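# O verão em que a minha casa virou oficina

Começou tudo com um parafuso M3 dentro da máquina de lavar. Ou melhor, começou uns meses antes, em abril, quando a Samira Khasawneh me ligou a perguntar se eu ainda tinha a impressora 3D a apanhar pó. Tinha. E se eu ainda tinha paciência para montar coisas que não funcionam à primeira? Essa já estava um bocado gasta, mas disse que sim (digo sempre que sim à Samira, é um defeito antigo).

A ideia dela cabia numa frase: ensinar um braço pequeno, daqueles que se montam em cima de uma secretária, a arrumar coisas moles. Peluches, meias, cachecóis, roupa de boneca. Quem nunca mexeu nisto acha que o difícil são os copos de vidro, mas um copo tem a delicadeza de ficar com a mesma forma quando lhe pegamos. Um peluche não! Um peluche dobra, escorrega, roda sobre si próprio, e de repente a pinça está a segurar numa orelha com o resto do bicho a baloiçar.

Chamámos Zasta ao projecto, por motivos que envolvem uma noite comprida e um corrector ortográfico, e dividimos o trabalho. O braço ficou na Stunero, a oficina partilhada onde a Samira tem uma bancada e eu pago quota há anos para ir lá beber café. Em minha casa ficou a parte das demonstrações: andar com uma pinça na mão, a pegar em coisas e a pô-las noutro sítio, para o programa aprender com os meus gestos.

## A bancada da Stunero

O braço é uma manta de retalhos. A base veio de um kit Grulteck que alguém deixou a meio, com dois motores em falta e as instruções em parte incerta. As peças de ligação imprimi-as eu, e a primeira leva partiu toda pelo mesmo sítio, junto ao furo do segundo eixo. Engrossei a parede, voltei a imprimir, partiu outra vez. À terceira mudei a orientação da peça na mesa de impressão e pronto, aguentou. Podia ter pensado nisso antes? Podia. A Samira fez questão de mo lembrar durante uma semana inteira.

Gastámos 300 euros, fora o filamento, e ainda discutimos por causa de uma fonte de alimentação que eu queria reaproveitar e ela queria no lixo. Ganhou ela. Ainda bem, que a fonte cheirava a torrada queimada ao fim de dez minutos.

A parte eléctrica foi a que me deu mais gozo. Não sou engenheira, aprendi a soldar com vídeos e com dedos queimados, mas há um prazer enorme em ver uma junta respirar, ligar o cabo e ela dobrar exactamente até onde lhe pedimos. A primeira vez que o braço fez o percurso completo sem bater na mesa eu gritei. Gritei mesmo, com gente a trabalhar ao lado.

## Uma tarde de peluches

Em casa a coisa é menos heróica. Escolho um cenário, espalho objectos, pego num, ponho-o na caixa, tiro-o, repito. O primeiro cenário foi a mesa da cozinha, que era plana de mais e estava a ensinar ao programa que o mundo é uma tábua. Passei para a cama, onde tudo se afunda um bocadinho e nada fica direito. Caixa cor-de-rosa aberta, lençol às riscas, bonecada à volta, e lá vou eu.

O truque, se é que lhe posso chamar truque, está na aproximação. Ao princípio eu ia direita ao peluche, fechava os dedos com força e largava-o de qualquer maneira. Demorava pouquíssimo e não servia para nada. Depois comecei a fazer tudo como se estivesse a deitar um bebé: chegar devagar, fechar só o suficiente para não fugir, inclinar a cabeça do boneco para dentro da caixa e só então deixar ir o resto. O pêlo ajuda, porque agarra bem, mas também engana, já que parece haver mais corpo ali do que realmente há.
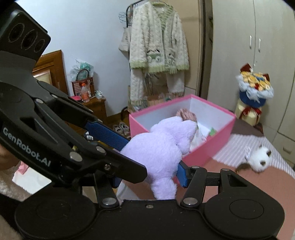 Đorđević, a quem mostrei uma série destas tardes, respondeu-me que eu estava a abrir os dedos cedo demais e que o programa ia aprender exactamente essa pressa, portanto mais valia deitar fora as piores e começar de novo com calma. Acrescentou que as demonstrações falhadas também se guardam, desde que fiquem numa pasta à parte e com o nome certo.

Custou-me ouvir, confesso. Já ia em quase 500 repetições e gostava de cada uma como se fosse um filho. Mas sentei-me com um chá, revi-as todas e apaguei 200 sem dó. Em muitas via-se bem a asneira: eu abria a pinça ainda com o boneco no ar, fiada em que ele caísse para o lado certo. Comigo caía, que eu compensava com o pulso sem dar por isso. O braço da Stunero não tem esse pulso, coitado, e quando o imitava largava tudo na borda da caixa.

Mudei também a ordem das coisas. Agora varro a posição da caixa de tantas em tantas tentativas, viro-a, puxo-a para mais perto, deixo-lhe coisas dentro. Uma caixa vazia é fácil de mais. Com uma malha lá no fundo o boneco já pousa noutra altura, e o programa tem de se desenrascar.

E as costas? As costas queixam-se. Vinte minutos curvada sobre um colchão é muito mais do que parece, e comecei a trabalhar de joelhos, com uma almofada por baixo. Recomendo vivamente a almofada.

## O dia do teste

No dia 10 de setembro de 2024 levei tudo para a Stunero num saco de supermercado. A Samira tinha fixado o braço a uma tábua nova e passado a manhã a afinar o último eixo, que tinha uma folga irritante. Fizemos 20 tentativas seguidas com o mesmo peluche, a mesma caixa e um cobertor dobrado por baixo a fazer de colchão.

As três primeiras foram uma tristeza. À quarta ele pegou, subiu, hesitou - aquele tremelique do eixo que eu já conheço de cor - e pousou o boneco lá dentro, de cabeça, tal e qual como eu faço em casa. Ficámos as duas a olhar para aquilo com cara de avó em festa de escola. No fim, doze boas, cinco más e três que a Samira conta como boas e eu não, porque metade do peluche ficou de fora.

Ainda não lhe demos meias. As meias são outro campeonato, e há um problema com o calor do motor do ombro que temos de resolver antes de o pôr a trabalhar uma tarde inteira. A Samira quer montar uma ventoinha. Eu acho que o suporte que imprimi tapa o ar todo e que basta abrir-lhe umas ranhuras, de modo que já está outro na impressora, com mais duas horas pela frente.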